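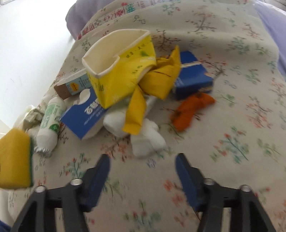
Section 3. Setting Up a Series Page

This section covers the steps for grouping titles into a series in Vemano, setting the reading order, and sending the finished page to retailers. It assumes that your author account is already confirmed and that at least two titles show the status Live or Scheduled on the Titles tab. Titles in Draft can be added to a series but will not appear on the public page.

Before you begin

Have the following on hand:

- The exact series name as it is printed on the cover or title page
- The ISBN or retailer ID for each title
- A series description of no more than 471 characters, counting spaces
- One cover file per title, already uploaded

Caution: The series name cannot be changed by the author once it has been sent to a retailer. A change after that point has to go through Support and will reset the page address. Links in older newsletters and in the back matter of published e-books will stop working.

3.1 Create the series

1. Sign in and open the Titles tab.
2. Click Group Titles. If the button is gray, fewer than two titles qualify.
3. Type the series name in the Name field. Do not add the word "series" or a volume number. Both are added by the system where a retailer calls for them.
4. Choose a pen name from the list. Every title in a series must carry the same pen name. For a shared series with more than one author, see 3.4.
5. Choose the main category. Subcategories are set title by title and are not changed by this step.
6. Click Save Draft.

The new series appears at the bottom of the Titles tab with a yellow label. It is not public at this stage.

3.2 Set the reading order

1. Open the series and click Order.
2. Drag each title into position, or type its number in the box to the left of the title.
3. For a short story or novella that falls between two novels, use a decimal. A story set after book 2 and before book 3 is entered as 2.5.
4. For a prequel, enter 0. Only one title can be numbered 0. A second prequel is entered as 0.5.
5. Leave the box blank for a box set or collection. Blank titles are listed under the heading Collections, below the numbered titles.
6. Click Apply.

Note: Tandilier does not accept decimals. Titles with a decimal are shown there as "Related" and are sorted by release date. The order on your Vemano page is not affected.

Note: Reading order and release order are stored separately. If you wrote the prequel last, do not alter its release date to move it up the list. Retailers use the release date for preorders and payment, and a false date will put the title on hold.
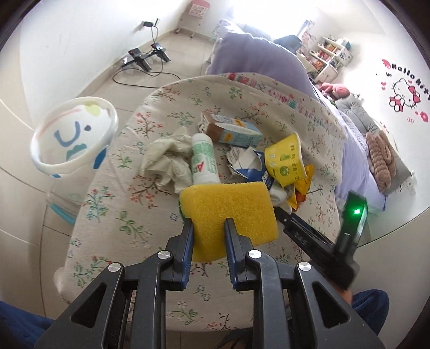 3.3 Write the series description

The series description is shown above the list of titles. It is separate from the description of each book, and neither one is copied into the other.

1. Click Description.
2. Paste or type the text. Pasted text loses its bold and italic formatting. Reapply it with the two buttons above the box.
3. Check the counter in the lower right corner. Text over the limit is saved but will not be sent.
4. In the Short Form box, enter a version of 53 characters or fewer. Prerbridge uses the short form in its daily deals email and will leave the line empty if none is given.
5. Click Preview and check both the phone and the desktop view.

The following will cause a description to be returned:

- Prices or sale dates
- Web addresses or email addresses
- Quoted reviews without a source
- The name of a competing retailer
- Whole words in capital letters, except where the title is printed that way

Content labels are set under Audience, on the same screen. For romance titles, select the heat level that fits the strongest book in the series, even if the others are milder. Readers who filter by heat level see the series as a whole.

Example of a description that passes review:

"Marisol runs the last bookstore on the pier. Her new landlord would like it closed by spring. Each book in this small-town romance follows a different shopkeeper on the same street and can be read alone."

3.4 Shared series

A shared series has one owner and any number of contributors. The owner controls the name, the order and the description. Contributors control their own titles and receive their own payments.

1. The owner opens the series and clicks Share.
2. The owner enters each contributor's Vemano pen name. Email addresses are not accepted here.
3. Each contributor opens Requests and clicks Accept. Requests expire after 3 days and can be sent again.
4. The owner returns to Order and places the new titles.

On the public page, pen names are listed alphabetically by last name, so a series by Filippos Athanasiadis and Endang Krishnan lists Athanasiadis first no matter who owns it. This cannot be overridden.

Caution: If the owner closes an account, the shared series is removed along with it. Transfer ownership first, using Share, then Transfer. The titles themselves are not removed in either case.

3.5 Send the series to retailers

1. Open the series and click Distribute.
2. Check the box next to each retailer. A retailer that does not carry every title in the series is marked Partial. You can still send to it.
3. Click Send.
4. Watch the Status column. Pending means the page is in the queue. Returned means a change is needed, and the reason is shown when you click the word.

Series pages at Ismail are built overnight. Changes sent during a build are held for the next one. Do not click Send again while the status is Pending, or the page will move to the end of the queue.

If a title is missing from a retailer's page after the status changes to Live, compare the ISBN on the Titles tab with the one on the retailer's own listing. A mismatch is the usual cause. Correct it on the Titles tab, save, and repeat steps 1 through 3.

Section last revised 2/11/21. For removing a title from a series, go to Section 4.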